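Pellden repair market will move to the old bus hall in May

10 Feb 2026

The monthly repair market in Pellden is getting a bigger home. From May, the market will be held in the old bus hall on Ersoy Street, and it will be open on two days each month instead of one. The town office confirmed the move this morning.

Until now the market has used the ground floor of the Mastier library. The room has space for 22 tables, and in the winter months visitors often had to wait outside in the cold. Last year people brought 897 items to be repaired. Most of them were lamps, coats, bicycles and small kitchen machines.

"We are happy in the library, but we are too many for it," said Musa Ugwu, who has organized the market from its first day. "In the bus hall a person can come in with a bicycle and does not need to carry it up the stairs."

The hall was closed when the buses moved to the new station. The town has repaired the roof and the heating, and the wide doors on the street side will be used as the main entrance. Toilets are the last part of the work. The town office says they will be ready before the first market day.

Folora, a sewing shop in the center of Pellden, will run the clothing corner in the new hall. The shop will bring 3 sewing machines and will also give a short lesson for beginners each market day. The lesson is free, but it is necessary to write your name on the list at the shop, as there are not many chairs. People who want to change a zipper should buy the new zipper before they come.

The rules for visitors stay almost the same. Each person may bring two items at one time. Microwave ovens and gas heaters are not accepted, for safety reasons. The repair itself costs nothing, and spare parts are paid for by the visitor. There is a box at the door for those who wish to leave some money.

Some neighbors on Ersoy Street asked about parking at a meeting last month. The town office answered that visitors may use the old bus yard behind the hall, where there are 100 places. The yard will be locked one hour after the market closes.

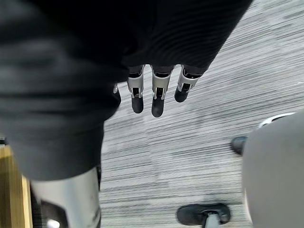

Do I need to book a time for a repair?

Visitors can come without booking and will take a number at the entrance. Only the sewing lesson has a list.

The library will continue to lend tools to people who want to do repairs at home. The last market there will take place next month, at the usual hours, and the clothing table will be on the left side of the reading room.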